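Why do some boxes have a lid that won't come off?

Hello again! Last time I wrote about paper bags, and lots of you wrote in to ask about boxes. Rhys Paewai wanted to know why his pencil box has a lid he keeps losing, but his sister's game box has a lid she couldn't lose if she tried. Good question, Rhys. Go and find a box or two and we'll work it out together.

Boxes come in two big families. The first family has a loose lid. You lift it right off and put it down somewhere (and then, if you're me, you sit on it). Shoe boxes are often like this. The lid is a tiny bit bigger than the bottom part, so it slides down over the sides like a hat going over your ears.

The second family has a joined lid. One edge of the lid stays fixed to one edge of the bottom, and the lid swings up and over. The place where it bends is called a hinge. Doors have hinges, and so do you — your elbow is one! Bend your arm and straighten it again. Your hand moves a long way but your elbow just folds.

I like to open a box flat on a table, with the folding edge away from me. Then the lid goes over to the far side, and the bit you put things in stays close to your hands.

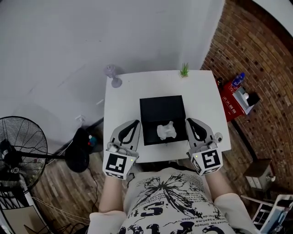

An open black box on a white table, with its lid folded back.

The bottom part of a box is called the base. A shallow base has low sides, so small things are easy to see and easy to pick out. It's great for stamps, badges or a set of cards. A deep base holds more, but the thing you want is always at the very bottom, under everything else. I've got a deep one for my buttons and I have to tip the whole lot out every single time!

Now, what makes a good hinge? Sometimes it's a separate piece, made of metal or plastic. On a cardboard box it can just be a crease, which is a line where the card has been pressed so it knows where to bend. You can make one yourself. Take a piece of card from an old cereal packet, lay a ruler across it and run a blunt pencil along the edge, pressing quite hard. Fold along your line. Then try folding another piece with no line at all, and look at the difference. Mine went wobbly!

My friend Jolene Goodwin opened and shut her card hinge 90 times before it tore. Can yours beat that? Count out loud, and get somebody to check you're not cheating.

Next time: why jam jar lids go round and round.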